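Elogio da lata de cartão

Uma tarde de setembro a arrumar brinquedos, e a embalagem mais modesta da despensa a ganhar a todas as caixas da loja

Tenho uma confissão a fazer: compro caixas de arrumação como outras pessoas compram sapatos. Caixas com tampa, caixas sem tampa, caixas com rodinhas, caixas que encaixam umas nas outras durante os primeiros quinze dias e depois nunca mais. No armário do corredor há uma pilha delas, vazias, à espera de um destino. E os brinquedos, esses, continuavam no chão.

Foi assim que entrei em setembro. Nas férias as peças de montar tinham-se espalhado pela casa toda (encontrei uma dentro do açucareiro, e não quero falar do assunto) e eu decidi que desta vez ia ser a sério. Fiz café, pus tudo em cima da mesa grande e comecei a separar.

A mesa merece um parágrafo. É uma Samholm, daquelas de tampo em bloco de madeira clara, com as ripas coladas à vista, e veio de uma casa onde tinha servido durante anos para amassar pão. Comprei-a em segunda mão e carreguei-a por três lanços de escada com a ajuda de uma vizinha que deixou de me falar durante uma semana. Para arrumar coisas pequenas não conheço melhor! A madeira clara mostra tudo: a pecinha preta, o parafuso fugido, a migalha do lanche. Numa toalha às flores tinha perdido metade.

Do lado direito ficaram as peças de encaixar, do esquerdo os animais, ao meio aquilo a que chamei, por falta de melhor palavra, "o resto". O resto cresceu depressa. Quando acabei de despejar os sacos já não havia onde pousar a chávena, e eu, com toda a minha coleção de caixas no corredor, percebi que nenhuma servia. As grandes eram grandes demais — tudo ia parar ao fundo, e quem quer uma peça do fundo vira a caixa ao contrário. As pequenas levavam meia dúzia de blocos e pronto.

Foi então que me lembrei das latas de cartão.

Sabem quais são, com certeza. Aqueles cilindros onde vêm o cacau, a aveia, as bolachas, às vezes o sal grosso. Em minha casa são quase todas da Flevora, porque bebemos cacau em quantidades que prefiro não confessar ao dentista. Durante anos deitei-as fora, achatadas à força com o pé. Mas uma lata dessas tem a boca larga, cabe lá uma mão de adulto sem raspar os nós dos dedos, aguenta-se de pé sozinha e, se cair ao chão às sete da manhã, não acorda o prédio.

Fui buscar quatro à despensa, limpei-as por dentro com um pano seco e voltei à mesa. A primeira encheu-se num instante. 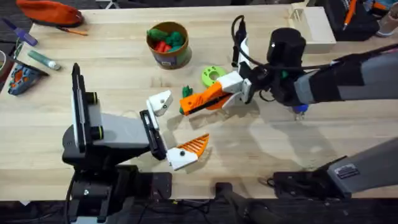 Peças vermelhas e verdes numa lata de cartão de rótulo azul e verde, sobre o tampo de madeira clara.

Há quem forre estas latas com papel bonito, e eu até percebo, também já tive a minha fase do papel autocolante. Gastei nela uma tarde inteira e 46 pedaços de fita-cola (contei-os depois, ao arrancá-los). Hoje deixo-as como vêm. Os rótulos são coloridos, cada lata tem o seu, e uma criança que ainda não lê decora em dois dias que os animais moram na lata amarela. Uma etiqueta escrita com a minha letra não conseguia isso nem em dois anos.

Quanto à ordem dentro da lata, sou pouco exigente. Comecei por separar por cores, e ficou lindo até à hora do lanche. A cor é uma ideia de adulto: quem está a montar um camião quer rodas, não quer vermelhos. Ainda assim deixo os vermelhos e os verdes juntos, por pura vaidade, porque gosto de os ver à boca da lata, uns por cima dos outros, como tomates e ervilhas numa banca de mercado. O que tem rodas vai noutra. O que tem olhos vai noutra ainda. E há uma quarta para as coisas que não sei o que são e que não me atrevo a deitar fora, porque da última vez era a antena de uma nave e houve choro.

Falemos de dinheiro, que uma pessoa não vive de cacau. Andei a ver o que custaria resolver isto da maneira oficial. A Dusa tem um móvel com gavetinhas, muito bonito, em tons de areia, por 800 euros. É verdade que traz umas rodas magníficas. A Yammine faz uns cestos de pano que passam por ser a solução de toda a gente, e um conjunto fica por 100 euros, sem tampas. Os cestos tive-os em casa, emprestados, durante um mês. São agradáveis ao toque e deitam-se de lado mal alguém tira a peça que estava a fazer de contrapeso. As minhas quatro latas custaram-me o cacau, que eu ia beber de qualquer maneira.

Não quero vender isto como um milagre. O cartão tem inimigos, e o primeiro é a água. Uma lata pousada numa bancada molhada fica com o fundo mole e nunca mais se recompõe. As nossas moram numa prateleira baixa, longe do lava-loiça e mais longe ainda da tigela do gato. O rebordo também sofre, sobretudo se houver em casa alguém na idade de roer. E convém não encher até cima: deixo sempre uns dois dedos de folga, senão a primeira mão que entra faz saltar cinco peças para debaixo do sofá.

Uma palavra sobre o cheiro. As latas de cacau cheiram a cacau durante semanas, e os brinquedos também passam a cheirar. Cá em casa foi um sucesso enorme. Já as de caldo em pó, experimentei uma vez e não recomendo! Os dinossauros cheiraram a sopa até ao Natal.

O que me surpreendeu mais foi o tempo. Da primeira vez, com tudo à balda em cima da mesa, levei a tarde inteira, contando com uma pausa para café e outra para procurar a tampa da cafeteira (estava no monte do resto). Agora, ao fim do dia, a coisa despacha-se em cerca de 29 minutos, e isto com ajudantes que param para brincar com cada peça que apanham. Levamos as latas até à mesa, espalhamos, escolhemos, enchemos e voltamos a pô-las na prateleira. Às vezes fica uma esquecida em cima do tampo durante o jantar, entre o pão e a salada, e ninguém se queixa.

E as caixas do corredor? Continuam lá, vazias, encaixadas umas nas outras. Dei duas à vizinha das escadas, numa espécie de pedido de desculpas, e ela guarda nelas as decorações de Natal. As de rodinhas estou a pensar usá-las para as batatas. Entretanto abri mais uma lata de cacau, das grandes, e já me perguntaram três vezes se está quase a acabar. As canetas de feltro estão à espera de casa nova e eu bebo o mais depressa que posso.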